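Search the handbook Go
Staff handbook > Floor guides > Folding bench > Section 7: Starting a shift with the arms
Print this section | E-mail this section

Section 7: Starting a shift with the arms

I wrote this section after my first season on the folding bench at Gokine, and I've kept adding to it ever since, so it rambles a bit. Sorry! If you came over from hand folding like I did, read the whole thing once with a coffee and then keep it open by the bench for your first few shifts. If you've worked the bench before and only want the steps, skip down to "Morning start."

What changes for you

Before the arms came in, six of us stood along the long table and folded. You got a bin, you emptied the bin, you got another bin. I was fast and I was proud of being fast, and my shoulders hurt by lunch. Now one person looks after a bench with two arms on it, and the rest of the old folding crew moved over to sorting, repairs and the customer bags (which always needed more hands than they had).

So your job on the bench is feeding, watching and checking. It's a different kind of tired. Your feet feel better and your eyes feel worse. Jairo Chávez, who trained me, told me to look up at the far wall every time a garment finishes, and I rolled my eyes at him for a week and then started doing it. Do it from day one.

The other thing that changes is that you talk to people more. On the old table everybody had earbuds in. Now the sorters need to hear from you when a bin is mixed wrong, and repairs needs to hear from you when something has a popped seam, and you're the one who sees it first.

Before you touch anything

1. Take off bracelets, lanyards and anything dangly. Long hair goes up and hoodie strings go inside the hoodie.

2. Check the handover sheet on the clipboard. The evening person writes down anything odd. If the sheet is blank, go find them or call the floor desk, and don't take blank to mean fine.

3. Walk all the way around the bench. You want no cups, no phones and no clips left on the mat, and nothing hanging on the arms. I once found a whole scarf draped over a shoulder.

4. Look at the cables. They should hang with some slack and run clear of the joints. If one looks pinched or chewed, leave the power off and tag the bench.

CAUTION: Keep your hands out of the space between the arms whenever the bench is live, even when they're both sitting still. Still only means waiting. If you need to reach in, press Pause, wait for the steady tone, and then reach.

Morning start

1. Turn the main switch on. Give the bench a full minute. It does a lot of nothing at first, and that's normal.

2. On the Plukavora screen, tap your name and then tap Bench. If your name isn't there, don't borrow somebody else's. The log is how we work out who gets bench pay, and I have lost two arguments with payroll over exactly this.

3. Tap Home. Both arms will go to their rest positions, slowly. Stand behind the yellow tape while they move.

4. Smooth the mat out with the flat of your hand after the steady tone. Work from the middle toward the edges. A ridge in the mat looks like a hem to the system, and it'll try to pick it up all day long.

5. Tap Ready and feed one plain towel as a test. If the towel comes out square, go ahead. If it comes out crooked, do it once more. If it comes out crooked 2 times in a row, tap Home again and start over from step 3.

NOTE: Please don't skip the towel on a busy Friday. I know. I've skipped it too, and I paid for it with a whole morning of lopsided polo shirts.

Feeding garments

1. Pull from one bin at a time. Mixed bins slow everything down, and they make the count at the end of the shift a real headache.

2. Shake each piece out before you lay it down. One good snap does it. Check pockets while you're at it — pens are the worst, then gum.

3. Lay it near the middle, face down, with the hem toward you. It doesn't need to be perfect. The arms can straighten a fair amount on their own, and new people waste a lot of time making it pretty.

4. Step back to the tape and press Go.

5. Watch the first grab. Most trouble shows up right there, when the grippers close on the fabric. If one side catches two layers where it should have one, hit Pause, let go of the cloth using the Release button, and lay the piece again.

6. When the fold is done, take the piece off after the tone and put it on the out shelf. Anything you wouldn't hand to your own mother goes back in the redo bin.

Dark clothes

Dark stuff gets its own heading on account of how much grief it gave me. Black knits in particular! The folds don't show up well, for the arms or for us, and a bunched-up sleeve can hide in there like it's not even part of the shirt. What works for me:

- Do all the dark pieces in one run, after the lights over the bench are fully warmed up.
- Change the Fabric setting to Dark before the first one, and change it back after the last one. (Put a sticky note on the screen. Really.)
- Keep the pale mat under them. The gray mat is for whites.
- Brush the lint off the mat between bins.

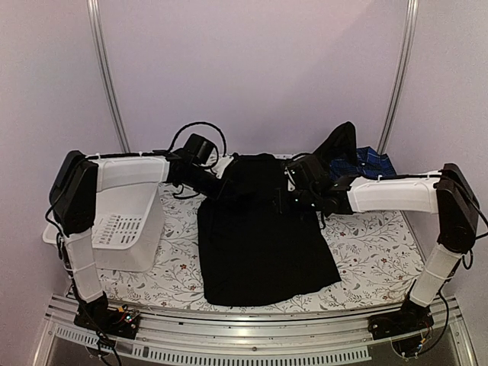 Luuk Bosman on the late shift runs his dark bins last and I run mine first, and we've gone back and forth on it since March. His way leaves the lint for the next person. My way means I'm squinting before I've finished my coffee. Pick whichever one suits you and write it on the handover sheet so the other shift knows what to expect.

One more thing on dark pieces. When an arm lifts a corner up and holds it there, it may stay like that longer than you'd think it should. Let it. I used to hit Pause every time it hesitated, and all I did was make it start over. Count to 7 in your head, and if it still hasn't moved, then go ahead and pause.

When it gets stuck

1. Press Pause. Wait for the tone.

2. Look before you pull. A zipper or a button loop can be hooked in the gripper, and tugging will rip it. The repair comes out of our numbers.

3. Press Release for the side that's holding on. If the cloth still won't come free, press Release for the other side too.

4. Lift the piece straight up and off. Check it over for snags before it goes anywhere.

5. Tap Home, smooth the mat, and carry on.

CAUTION: If an arm makes a grinding noise, or a joint feels hot when you pass your hand near it, press the red stop and call the floor desk. Don't restart it to see if it does it again. The Verbeke technician would much rather get a call over nothing.

If you get the same jam on the same kind of garment all shift, stop feeding those. Set them aside and fold them by hand. Yes, by hand! You still know how, and there's no shame in a stack of hand-folded overalls sitting next to the machine. The Zavano aprons with the long ties have never once gone through clean for me, so I don't bother anymore.

About the numbers on the screen

There's a counter in the corner of the Plukavora screen, and it'll get in your head if you let it. The bench is planned at 900 pieces for a full shift. Some days you'll be over and some days you'll be nowhere close, usually because of what was in the bins. Our lead looks at the redo pile first and the counter second, and she's told all of us so in person.

When I started I kept racing it. I'd lay the next piece down the second the last one came off, and I was crossing the tape before the tone, which is exactly how people get bumped. You can't make the arms go faster by hovering. Use the gap to check the last fold, look at that far wall, and drink some water.

And if you miss the long table, that's okay to say out loud. I did for a good while — mostly the talking before the earbuds went in. We swap bench and sorting every 2 weeks now, partly so that no one is alone with the arms all season, and I like the job a lot better for it. Ask for the swap if it's not on your schedule.

Shutting down

1. Finish the piece that's on the mat. Don't leave anything under the grippers overnight.

2. Tap Home, wait for the tone, then tap Park.

3. Turn off the main switch once the screen goes dark, and no sooner.

4. Wipe the mat with a damp cloth and hang it over the rail to dry if it's soaked through.

5. Empty the lint tray. It's the one everybody forgets, me included.

6. Fill in the handover sheet. Write down jams, odd noises, any garments you pulled out, and which mat is on the bench.

NOTE: Spare mats are on the bottom shelf by the sorting door. If you take the last one, tell the floor desk so they can order more.

Section 8 covers swapping gripper pads. Don't try that one by yourself until somebody has walked you through it.

Print this section | E-mail this section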